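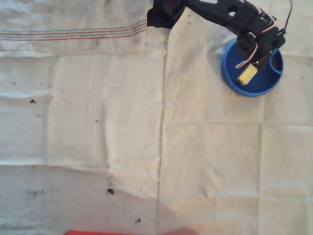 Getting a white table white again with a bowl, a cloth and a bit of sponge

My table is a Berholm, white top, bought second-hand from Marloes Schouten when she moved to the coast, and I love it far more than is sensible. It does show everything though. Tea rings, felt tip, that grey shine you get where people rest their elbows (mostly mine). I've had quite a few messages asking what I use on it, so I've written the whole routine down. It's very low-tech!

What you need

A shallow bowl. Mine is a blue one and it lives under the sink.
A plain sponge, cut into small blocks.
Two cloths, one for wiping and one for drying.
Washing-up liquid, the ordinary sort.
Bicarbonate of soda for the stubborn bits.
An old toothbrush if your table has a groove or a lip round the edge.

Cutting up the sponge

I used to go at it with a full-size sponge and always ended up with water running off the end of the table and into my slippers. Small blocks are so much easier. You can get a corner right into a mark, and when one side gets grubby you turn it over and carry on. Kitchen scissors do the job. Cut it dry, because a wet sponge squashes about and you get very wonky pieces (they still work, mind you). I buy the plain packs from Van Dijk on the high street and one pack keeps me going for months.

Mixing the water

Put 700 ml of warm water in the bowl and add a small squirt of washing-up liquid. Small! If you've got a great heap of froth you've overdone it and you'll be rinsing until teatime. A wide, shallow bowl is nicest for this, as you can see where your sponge has gone and press it out against the side.

Wiping down

Clear everything off first, including the fruit and the post. Brush the crumbs into your hand or you'll only be dragging them round in circles. Then dip a block, squeeze it nearly dry and start at the far side, working back towards yourself in long overlapping strokes. Dip and squeeze again whenever it stops gliding. Once the water looks like weak tea, tip it away and mix some more. I nearly always need a second bowl, and I did a third after my niece's birthday.

The stubborn marks

For tea and coffee rings, stir a little bicarb with water until it's like toothpaste, dab it on with a fresh block and leave it for 5 minutes. Then rub gently and wipe off with a damp cloth. Turmeric is the real devil. Ilse Kramer swears by lemon juice on a yellow stain and a sunny windowsill, which is lovely for a chopping board but I couldn't get my table anywhere near the window, so I did the bicarb twice and put the pepper mill over what was left.

Please don't use the green scratchy side of anything. I did, years ago, on a Kekero side table, and it went dull in one patch and stayed that way. If you're not sure about your finish, try underneath or on the back edge first. Oiled or waxed wood wants something else entirely, so leave the bicarb in the cupboard for those.

Rinsing and drying

Change to clean water with nothing in it, go over the top again, and then dry it straight away with the second cloth. Streaks come from letting it dry by itself. I fold the cloth in four so there's always a fresh bit to turn to.

Afterwards, squeeze the sponge blocks out under the tap and stand them on the draining rack with space between them. Left sitting in the bowl overnight they smell like a pond. Cloths go in with the towels.

The whole thing takes me 18 minutes with the radio on, and I usually do it at 11 in the morning, when the light comes in sideways and shows up all the bits I've missed.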